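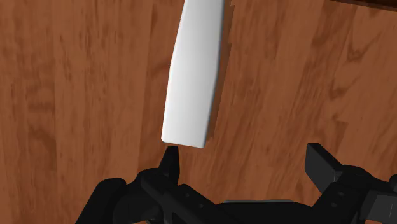
Brastilier Hand Controller, used with the Flirex simulator
Reviewed by Sharada Murthy

I bought the Brastilier controller in January to record demonstrations for a simulated arm. Before that I was using a keyboard, and a single grasp took me so long that I gave up on most of the harder tasks.

Setup was dull but fine. The driver installed on the second try, and Flirex found the controller without any editing of config files. The cable is too short for a desktop tower on the floor. I added an extension and saw no extra lag.

My main test was plain: line up the open fingers with a white block over a wood surface, close, lift, set it down. I do most of this from the wrist view. You lose sense of depth there, and the shadow next to the block helps more than I expected. The stick is smooth for big moves. For the last bit before contact I hold the slow button, which cuts the speed enough that I rarely bump the block.

I recorded 102 demonstrations over a couple of weeks and threw out 13. Most of the bad ones were my fault — closing too early, mainly. A few came from the wrist twist, which drifts when your hand gets tired.

The trigger is the weak part. It has a dead zone near the start of its travel, then the fingers close fast. You can change the curve in the settings, but the change is lost when you unplug.

Replay works well, and so does trimming the start of a recording. I would buy it again for pick and place work. For anything that needs a gentle squeeze, try one first if you can.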